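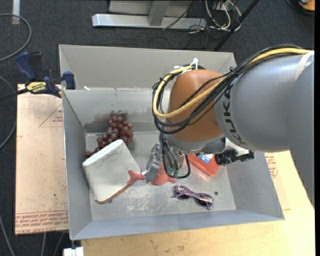 Looking after your playscripts at home

10 May 2024
By Anca Pascu

I've been doing amateur theatre for longer than I care to admit, and my scripts live a hard life. They get rolled up, sat on, scribbled over and dropped in the sink. Over the years I've picked up a few tricks for keeping them in one piece, so I'm putting them down before our November show eats my evenings again.

Start with the binding. Those thin acting editions are glued, and the glue gives up the minute you fold the cover right back. Before you use a new one, open it a few pages at a time from the front, then a few from the back, pressing down gently near the spine until you meet in the middle. It takes five minutes while the kettle boils and you'll get a whole season out of the thing.

If the pages have already come away, don't reach for the sticky tape! It goes yellow and brittle and takes the ink with it. Tap the loose pages square, clamp them between two bits of scrap timber with the spine edge just poking out, and brush on a thin coat of PVA. Let it dry, brush on another, and leave it clamped overnight. I did this to a 64-page one-act that had come completely to bits and it's still going.

For long plays I photocopy my own scenes (check your licence first, some companies are fussy) and put them in a ring binder. Single-sided, so the blank back of each page is there for blocking notes. Write those in pencil, 2B if you've got it. Hugo Palacios directed our last one and changed the same entrance so many times that I rubbed a hole in page 23.

Highlighters: use the dry pencil kind. The wet ones soak through cheap paper and smear anything printed on an inkjet. Yellow for your lines, and a plain pencil underline for your cue.

Dropped it in the dishwater? I learn lines at the sink, so I've had practice. Stand the book on its end with the covers fanned and slip paper towel between every few pages, changing the towel as it gets soggy. Keep the hairdryer away from it — you'll end up with a concertina. Once it's nearly dry, lay it flat under something heavy for a couple of days. My complete works weighs a tonne and does the job beautifully.

Musty second-hand copies go in a lidded tub with an open dish of bicarb, not touching the paper, for a week or so. Any with live mould I keep well away from the others, and most of those end up in the bin.

Store them upright, out of the sun, and not in the garage. Mine are on the hall shelf next to the prompt books.

Last updated: 10 May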